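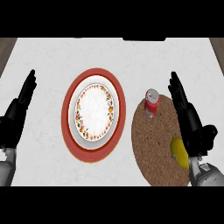

White marble tabletop with faint grey veining (rendered).

Plelldale Countertop Complaints, release 6

A table of 1193 complaints about kitchen and bathroom countertops, typed up from the letters column of a home-repair newsletter in Fumport. People feel strongly about countertops. They feel strongest about lemon juice.

Files
complaints.csv -- one complaint per row
materials.csv -- 22 surface names, including "the shiny kind"
CHANGES.txt -- kept up until September, then less so

Columns
id, town, material, stain, remedy_tried, regret

The regret column runs from 1 to 5 and was scored by one person, Styliani Andreadis, who owns marble and may be biased.

Known problems
Letters from Barrera and Dridmont were filed in the same drawer, so treat the town column gently. "Marble" is whatever the writer said was marble. Several remedies involve baking soda; please don't read that as advice. One man wrote in under three names about the same red wine stain, and all three are still in -- he spelled it differently each time and we admired the effort.

License
Use it for anything you like, with credit. Last updated December 4, 2021. Corrections go in the issue tracker, recipes for stain paste do not.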